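Greltanley: an interview with the publisher

4 Mar 2019

Pekden Games will issue Greltanley, a market-town setting for tabletop role-playing groups, in September. The company's editorial office answered our questions in writing.

On scope, the office stated that the town has "1,778 residents, 8 wards and one bad harvest", and that no rules system is assumed.
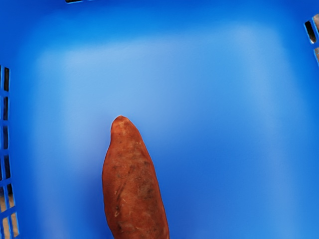

Playtesting

Two groups tested the draft. "Both went straight to the granary and ignored the mayor," the office wrote. "The granary chapter was extended accordingly."

Print run

The first printing is limited to 1,000 copies. Maps will be supplied separately through Shehata, the distributor.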